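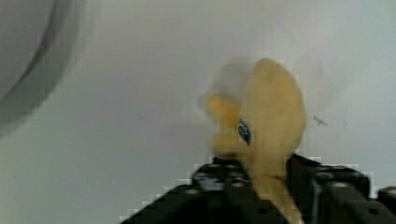 3 min read

The author of the web serial Cloltstead posts under the name Wanyama and would like to keep it that way. The story is set in 2369, on a farm moon with 146 people left.

"I started with the water supply," Wanyama said. "The people came later – I needed someone to fix the pump."

The first 12 chapters went up in August. Readers complained about the slow start, and two of those chapters have been cut.

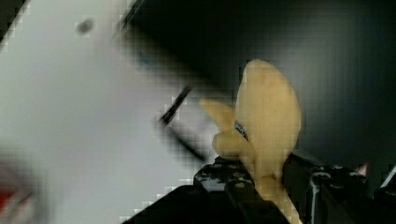 On the ending

"It's written. I won't change it for the comments."

A second serial, Trominach, is in draft.

Recent posts
Kilano: chapter 20
Open call for flash fiction
Writing aliens without translators

We use cookies. Accept | Settings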